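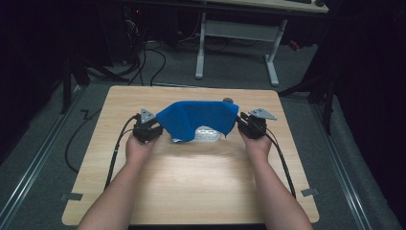
## Call for writers: Mengal, a film and pop culture blog

Mengal is a group blog about movies, TV and books, published from Malldale. We are looking for reviewers and column writers to start in July.

What we want:

- Reviews of new releases, 600 words each, filed within 24 hours of a screening
- Longer pieces on publishing, fandom or online culture, up to 2000 words
- Short weekly notes of 300 words on what you are watching or reading

You do not need a degree or earlier bylines. You do need to meet deadlines, take edits and check your facts. We don't run pieces that attack people for who they are, and we don't run reviews of things the writer hasn't finished.

Reviews and longer pieces are paid on publication. The weekly notes are unpaid, and you can skip them. You keep the rights to your work and may repost it on your own site after a month.

Most of us write from home. There is a shared desk at the Gallum building if you live nearby and want to use it.

To apply, send two samples and a short list of what you'd like to cover through the contact form. Blog posts are fine as samples. Please paste the text into the form, as it does not take attachments.

Applications close Sunday, April 1, 2018. We will answer everyone, including those we turn down.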